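I gave up on star ratings in January, and I'm still getting email about it.

Quick background, for anyone who wandered in from a search. I review books on this blog, mostly crime and family sagas, with a cookbook now and then when I'm feeling peckish. For years every review ended with a row of stars. Then I sat down to write up a novel called *Quinlan*, which is a long, odd, rainy story about two brothers and a ferry business, and I couldn't do it. I loved the first half so much I read it in the bath until the water went cold. The second half made me want to throw it at the wall. So what's that, three stars? Three stars is what I give a paperback I've forgotten by Wednesday!

I posted the review without a rating. And then I just never went back.

## What the stars were doing to me

I think I'd stopped reading like a normal person. I'd be on page 12 of something and already have a number in my head, and after that I was reading to see if the number would move. A good scene bumped it up. A clunky bit of dialogue knocked it down. It's a rotten way to spend an evening with a book.

It made my writing worse too. I went back through the archive last month (don't do this, it's painful) and found that my four-star reviews all sound the same. "Solid." "Absorbing." I used "absorbing" in six of them, and one was about a history of drains. I knew the stars would do the talking, so I let the sentences go slack.

The two-star ones were worse, in a different way. I was padding them out with nice things I didn't mean so the author wouldn't feel too bad about the number. Take the number away and I can say that the plot of *The Trakham Letters* falls apart the second you ask why she doesn't call the police, and also that I'd happily read another by the same writer. Both of those are true, and they sit together fine in a paragraph.

## But people like them

They do, and I'm not going to be snooty about that. Deirdre Madigan, who reads nearly everything I post and disagrees with most of it, wrote me a very long message on the subject. Her point was that she's standing in a bookstore with her phone in one hand and she has a minute, maybe less. She wants to know yes or no. She doesn't want 402 words on how I felt about the ferry.

Fair enough! I've been that person. I've bought books off a row of little yellow shapes and been perfectly happy with them.

What I'd say back to Deirdre (and did, at similar length) is that my yes was never going to be her yes. She can't stand a dead dog. I can't stand a dream sequence. She thinks *Mandow* is a masterpiece, and I thought it was 401 pages of people looking out of windows. If I'd put two stars on that one she'd have skipped it, and she'd have missed one of her favorite books of the year. But if I tell you it's slow and quiet and there's a great deal of window in it, then the window people know to come running.

So I've started putting one plain line at the top of each review, saying who I think would like the book. For *Mandow* it was "for readers who are in no hurry at all." It takes me longer to come up with than a rating ever did – some days it takes longer than the review – and I think it's a lot more use in a bookstore.
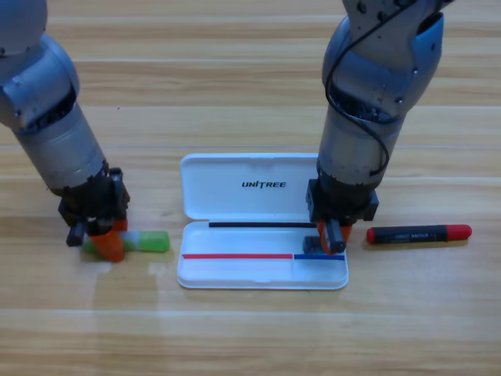 ## The part where I complain about publishers

I got a review copy of *Ostirport* in the spring, and tucked inside was a card asking me to "please share your star rating on release day." It didn't ask for a review, only the rating. I don't blame whoever had to stuff the envelopes, but it did make me grumpy. Somebody spent years on that book. I'd like to think they'd want a sentence or two back.

I sent a review with no stars on it, and I haven't heard a peep since, so I may have talked myself out of free books. We'll see. The library is a ten-minute walk and they've never once asked me for a rating.

The old stars are staying up on the old posts, by the way. A couple of you asked. I don't agree with half of them anymore, but I did at the time, and I'm much too lazy to go in and take them all down. Next up is a fat Norwegian thing with a map in the front, and I do love a map.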